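Drive Caddies and Part Holder Boards for Desktop Teardown

Skurora sells these as a set: blue drive caddies plus a gray board for parking the parts you pull. The listing claims the pair will cut a teardown by 40 percent. I'd like to see the stopwatch. What follows is what we think you get for your money.

The caddy is the easy half to like. The drive sits inside a blue surround, so you handle that and keep off the label and the electronics. It suits towers with a drive cage at the front. It won't help if your machines have drives screwed straight to the case, and the listing is quiet on that point.

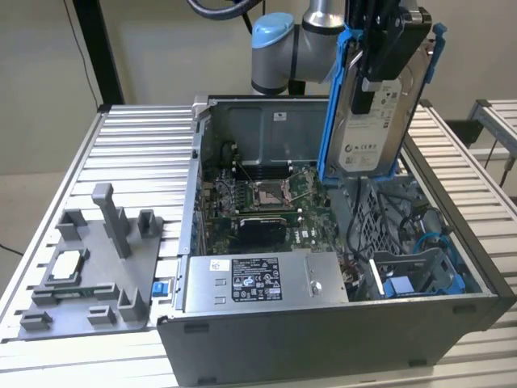

Photo: Lina Obeidat / Haritstead

Check your cases before you order. "Fits most desktops" is a phrase I've learned to read slowly. Rizwan Ranasinghe tried the caddies in 11 towers from our returns shelf and 5 of them needed a different part. Skurora will exchange unopened packs within 60 days, less postage, and opened packs are yours for good.

The board is a harder sell. You can lay a processor and a stick of memory on a clean mat for nothing. What you're paying for is a fixed place for each one, with a raised square for the CPU and clips for the memory, and the board can be stood upright if your bench is short on space.

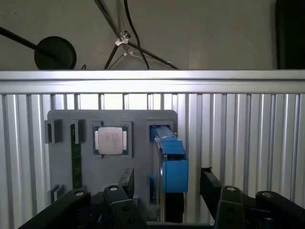

Whether that's worth the price depends on how many machines you open. Someone who upgrades one PC every few years should skip it. A repair counter might get some use out of it, provided the staff put things back where they go, and Kamrul Cassim has his doubts about ours.

One more gripe: the slots are cut for desktop memory only. Laptop sticks rattle. Skurora told us in September that a second version was coming and we're still waiting.

Sold singly or as a set. Spare clips not included.

14 comments | 3 shares

Haritstead Bench Supply | Contact us | © Haritstead, all rights reserved | Back to top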